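From: Helmi Ikonen
To: Berkent Growers list
Date: 17 February 2024
Subject: Re: [berkent-growers] Squash storage and the seed order

Replying to the list since two other people wrote to me with the same question.

> Last fall I put all my winter squash in the cellar with the
> carrots. By the end of January the pumpkins had soft spots
> near the stem and I had to throw out most of them. The
> carrots are fine. Is the cellar too cold, or did I pick them
> too early? Also, when does the Niskanen order go in, and is
> the Sillard on it again this year?

The cellar is the problem, or most of it. Carrots want to be close to freezing and damp. Squash wants 50 degrees or a little above, and dry air. If you keep the two together, one of them will suffer, and it is nearly always the squash. A spare bedroom with the heat turned down works well. So does the top of a closet on an outside wall. I keep mine on a shelf in the back hall, on newspaper, not touching each other.

Picking too early can also do it. Push a thumbnail into the skin. If it goes in without much effort, the squash needs more time on the vine. Leave a few inches of stem when you cut, and don't carry it by the stem. A squash that has lost its stem should be eaten first. I cure mine for ten days in the sunroom before they go on the shelf, except acorns, which don't gain anything from it and should be eaten by Christmas anyway.

Check them every week or two. One bad one will spoil whatever it is leaning on. Soft spots that are still small can be cut out and the rest cooked the same day. It freezes fine as a mash.

For the carrots, keep doing what you are doing. Twist off the tops, don't wash them, and layer them in damp sand. If the sand dries out, sprinkle it. Mine usually last into April. 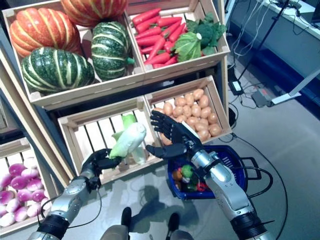 Crates of squash and carrots.

Now the seed order. It goes to Niskanen at the end of February. Send me your list by the 24th, with the variety name and the number of packets. Please put it in the body of the message and don't attach a spreadsheet, as I can't open half of them.

The Sillard is on the list again. For those who haven't grown it, it is a small green squash with dry flesh, and it kept longer than anything else I had last winter. The vines run a long way, so give it the edge of the plot. It is slow to start in cold soil and I would not put it out before the first week of June here.

Carrot seed comes in packets of 300 or 1,000. The big packet is the better buy if you can split it with a neighbor, but carrot seed loses its strength after a couple of years, so don't buy it to save. We need at least 4 people to take the bulk price on the onion sets. I have three names so far, counting my own.

Somebody asked whether we could do all this through Mindimix this year. I tried it and could not work out how to change an order once it was entered, so we are staying with email.

One more thing. The two long row covers from the shed were signed out in October and the sheet has no name on it. If you have them, please bring them back before the peas go in. They don't need to be clean.

Helmi

--
berkent-growers mailing list
To leave the list, send a blank message with "unsubscribe" in the subject line.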